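Subject: Re: Returning after a career break, what to say at interview

Hello all, and a particular hello to the new members (97 of us on the list now, which still makes me smile).

Miyuki asked whether she should explain her three years away before anyone asks. I went back to payroll work at Flendora after a longer gap than hers, and I fretted over that very question for weeks.

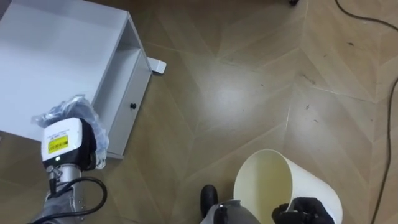 My own feeling is that one plain sentence near the start does the job. Say you were away, say you're glad to be back, and then get on to the work itself, which is what they want to hear about (and so much nicer to talk about!).
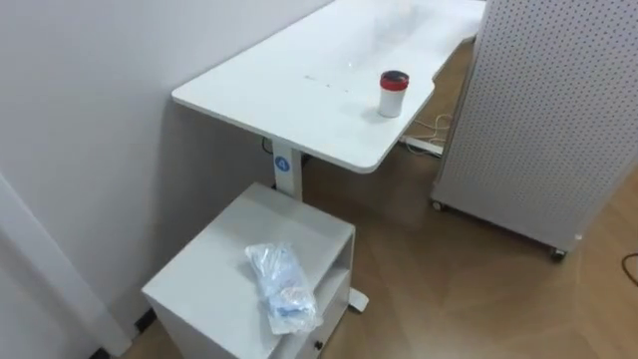 Miyuki Maruyama wrote:
> My worry is the reference. My old manager has left Plurer and
> I don't know if the firm will say more than my dates.

Dates alone are quite common, Miyuki, so please don't lose sleep. Do try your old manager anyway, as people are usually pleased to be asked. I'd ring her myself if I had the number!

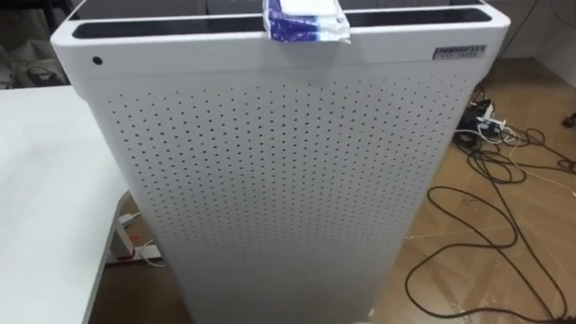

Cork, 22 March 2019

I began this last night and am finishing it over my tea, so forgive the join. Findisora are taking 12 people on their returners' course in September, and the fee is 1,295 euro, though do ask about paying in stages.
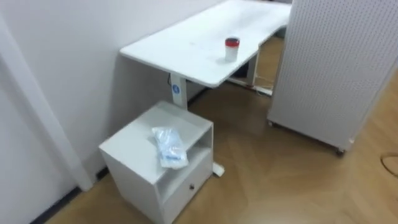
I'd also ask them early on about the hours, as mine crept up dreadfully in the first month and I was too shy to say a word.

Warmest wishes to you all,
Eimear Dolan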